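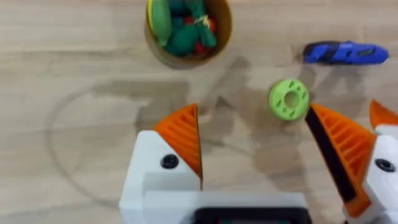 Unit 4: Sorting and Returning Table Materials
Handout for participants, October 2024
Module leader: Paraschiva Filip. Practical sessions: Sorin Văduva.

4.1 Purpose of the unit

This unit deals with the care of small materials on shared work tables: toy produce, loose parts and hand tools. By the end of it, participants should be able to clear a table used for mixed activities, return each item to its proper place and leave a written record of anything missing or damaged.

4.2 Terms used

Set: items which are stored and issued together, such as the toy fruit and vegetables kept in a round container.
Loose part: a single piece which belongs to no set, or whose set is not present on the table. The light green ring is treated as a loose part throughout the unit.
Tool: any item used for cutting, fixing or measuring. Tools are signed out to a named person and are never stored with a set.

4.3 Order of work

Tools are dealt with first. A handheld tool lying on the table, such as the blue one, is to be picked up by the grip and placed in the tool drawer before any other item is touched. Where it is unclear whether a tool has a blade, it is to be handled as though it has one.

Loose parts come next. They go into the shallow tray at the end of the table and are identified at the close of the session. Small rings and discs roll easily and should be laid flat.

The set is checked last. The container stays on the table while this is done, and its contents are compared with the card in the lid of the storage box. Small pieces, red ones in particular, tend to settle beneath the larger green vegetables and are often recorded as missing when they are not. Strings and ties are to be left as they are found - they should not be pulled free or cut until Mr Văduva has been consulted.

4.4 Storage

Toy produce is kept in cupboard 2, on the lower shelf. Containers are not stacked. Nothing is to be placed on top of an open container, even for a short time.

4.5 Recording

One record sheet is completed for each table. Entries are made in ink and initialled by two participants. Sheets from the July course showed frequent confusion between "missing" and "not checked", and the form now has a separate column for each.

4.6 Written task

Prepare a clearing plan of no more than 200 words for a table holding one set, one loose part and one tool. State the order of work and the storage place for each item. Plans are to be handed to Silviu Barbu at the office, room 2170, before the next practical session.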